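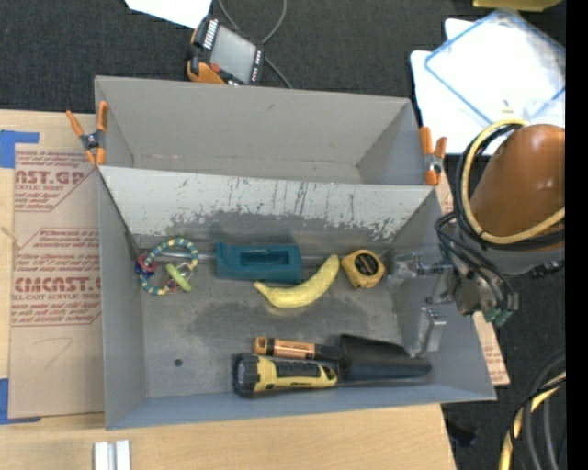 Segura, August

Home Checklists Workshop Kitchen
2 min read

Shared double bin - monthly look-over

Do take your time with this one, friends, it's a good excuse to tidy up too!

[x] Clamps: one on each side, both gripping. Give them a gentle wiggle anyway.
[ ] Coating, front bin: worn ragged along the back wall, with dark scratches above. Run a gloved finger along it - never a bare one, please.
[x] Rear bin: empty, and I'd love it to stay that way until we've settled what goes there.
[ ] Food kept apart from tools: no. There's a banana right beside the tape measure (bless whoever packed a snack), so do find it a bowl.
[ ] Toys kept apart from tools: no. The beaded ring belongs in the play corner, well away from the trowel.
[ ] Flashlight: switch on, leave for 40 seconds, switch off.

Next look-over in September.

Contact Jollinel | © Jollinel | Back to top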